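Teaching an arm to put things in a basket – do I mix up the layout every time or not?

Posted by Poonam Grewal
4 Apr 2022

Hi everyone, long-time reader and first-time poster, so please be gentle! I've been driving an arm by remote for our little Mamani group for a couple of months now, and I've taken over the tabletop recordings from a colleague who moved on to other things. The job sounds easy. Pick up one thing, put it in the basket, stop recording, put everything back, go again. We want 1,280 good runs by July, and so far I've been knocking out batches of 15 before my wrists start complaining.

My trouble is with the soft stuff. The ball is fine, I could do the ball half asleep. The mesh bath pouf is another story. It squashes differently each time I close on it, and the shape it has on the table never matches the shape it had in the last run. I can grab it by the middle, by a ruffle, or (by accident, more than once) by the cord. All of those sometimes work, so I've been keeping all of them, and now I'm wondering if I'm feeding the model a mess.

The other thing is the layout. I've left the ball, the peeler and the basket pretty much where they are for whole batches and only moved the pouf. My colleague's notes say "vary the scene" and nothing else – thanks a lot! How much is enough? Do I shuffle everything after each run, or after each batch? And do the things I never pick up in a run matter at all?
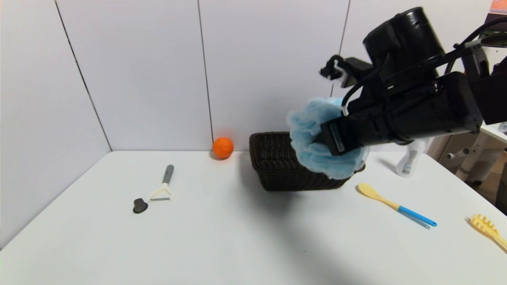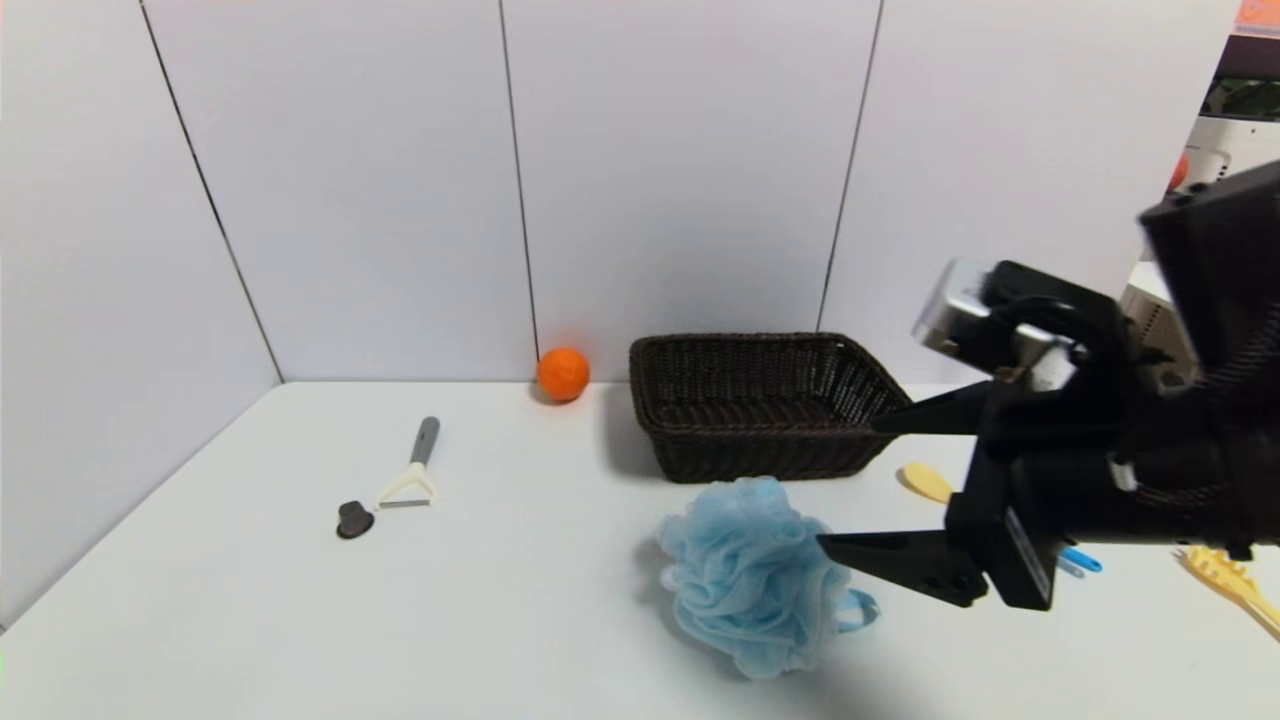
Same table in both: pouf in the gripper over by the basket in the first, pouf down on the table in the second.

I should add that each run has to have a sentence typed in with it, and mine all say "put the blue sponge in the basket." If that's too samey, tell me now, before I've done another few hundred. We use Kiston for the recording side, and it lets me edit the sentence afterward, but only one run at a time, which is a pain.

Any advice welcome, even if it's "start over." (Please don't let it be "start over.")

Donis

You don't need to start over, so breathe! I did a big set like this last year, 2,000 runs by the end, with socks and dish cloths mostly, and I made every mistake you're describing.

On the grabs: keep the middle ones and the ruffle ones. A soft thing can be picked up in lots of ways and it's good for the model to see a few of them. I'd pull the cord ones out into their own folder. When I had a lot of lucky grabs in my set, the arm started going for the drawstring on everything, and it would hang there swinging until it dropped. Took me ages to work out where it had learned that.

What helped me most was picking an approach and sticking with it for the whole run. If you come in from the right and change your mind halfway, the recording has this wobble in the middle, and the model learns the wobble too. I delete those the same day while I still remember which ones they were.

For the layout, I move the thing I'm picking up after every run, and I move everything else after every 5. The basket too! That's the one people forget. If the basket always sits at the back near the wall, you may end up with an arm that drops things at the back near the wall whether there's a basket or not. Ask me how I know.

And yes, the other objects matter. Leave them out there, let them get close to the pouf sometimes, and swap which ones are on the table. Your pasta server and spatula over on the right are good for this because they're long and they make you plan your way in.

About the sentence – I'd write four or five versions and rotate them. "Sponge," "pouf," "puff," whatever your users would say. I kept mine on a sticky note and changed over whenever I changed the layout.

Flandumari

agree with most of that but I wouldn't delete the wobbly ones, just tag them. we threw ours out and then wanted them back later for the recovery training.

also check your lighting between morning and afternoon, ours was all over the place

Poonam Grewal

Thank you both, this is so helpful! I went back through yesterday's batch and found three cord grabs I'd marked as good, whoops. They're in their own folder now, and I'm tagging the wobbly ones until I decide who wins that argument. Basket is getting moved first thing tomorrow. Donis, one more if you have a minute – when you moved the basket, did you turn it as well, or only slide it?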